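Ce site utilise des cookies pour mesurer sa fréquentation. En poursuivant votre lecture, vous acceptez leur utilisation. Accepter | Régler mes choix

Imprimer cette page | Envoyer par e-mail

Chapitre 7
Ranger, poser, contenir : les objets sur une table

Dans le chapitre précédent, nous avons étudié les meubles et leurs parties. Maintenant nous passons aux petits objets que l'on pose dessus. Le vocabulaire n'est pas difficile, mais l'élève doit apprendre à choisir entre plusieurs mots qui semblent proches : un bol, une tasse, un gobelet, une boîte. Tous ces objets sont des récipients, c'est-à-dire qu'ils peuvent contenir quelque chose. Un poivron, même en jouet, n'en est pas un.

Le groupe de Seren Mathias, à Plondovley, a travaillé ce chapitre avec de la dînette. Les fruits et les légumes en jouet ont une forme simple et une couleur franche, et on peut les garder d'une année à l'autre. Il faut aussi une table stable, avec assez de place entre les objets pour que chacun soit nommé séparément. 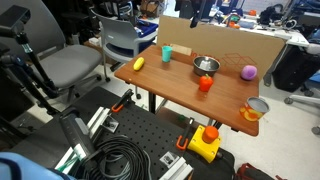
La première question à se poser est celle de la position. Un objet peut être debout, couché ou penché. Pour un gobelet, on dit qu'il est debout quand son ouverture regarde vers le haut. Pour un objet long, comme le jouet jaune, on dira plus volontiers qu'il est couché sur le côté. La boule, elle, n'est ni debout ni couchée : elle est simplement posée.

La deuxième question concerne la place. On utilise « devant », « derrière », « à gauche de », « à droite de », et pour cela on choisit un objet de référence. Le bol en métal convient bien, car il se trouve vers le milieu de la table. On dira donc : « Le poivron rouge est devant le bol. » Ou encore : « Le gobelet est à gauche du bol, un peu vers le fond. » Il est préférable de garder le même objet de référence pendant tout l'exercice — sinon les phrases deviennent vite confuses.

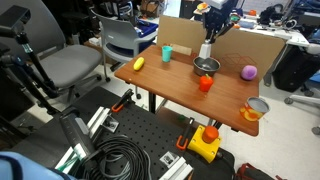
7.1 Le contenant et le contenu

Le français fait une différence entre l'objet qui contient et la chose contenue. « Un bol de soupe » désigne surtout la soupe avec son bol, tandis que « un bol à soupe » désigne seulement l'objet. La même règle s'applique à la boîte de conserve. Quand elle est vide, on peut dire « une boîte de conserve vide » et tout le monde comprend, bien qu'elle ne conserve plus rien.

L'étiquette aide souvent à deviner le contenu d'origine. Des fruits dessinés sur un fond orange et jaune font penser à une conserve de fruits, mais ce n'est qu'une supposition et il faut employer le verbe « sembler » ou l'adverbe « peut-être ». 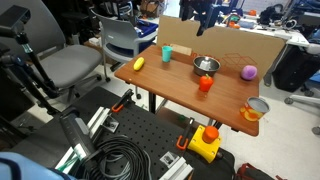
Pour ranger, on commence d'habitude par les objets les plus petits. On met les légumes dans le bol, puis on place le gobelet à côté. Les verbes utiles sont « prendre », « soulever », « déposer » et « retirer ». Attention à « mettre », qui est correct mais trop général : Angharad Wynne demande à ses élèves de ne pas l'employer plus de 2 fois dans le même paragraphe.

On retiendra aussi la différence entre « dans » et « sur ». Le poivron est sur la table ; une fois rangé, il sera dans le bol. Les exercices de la section 7.2 reprennent ces deux prépositions avec les verbes de mouvement.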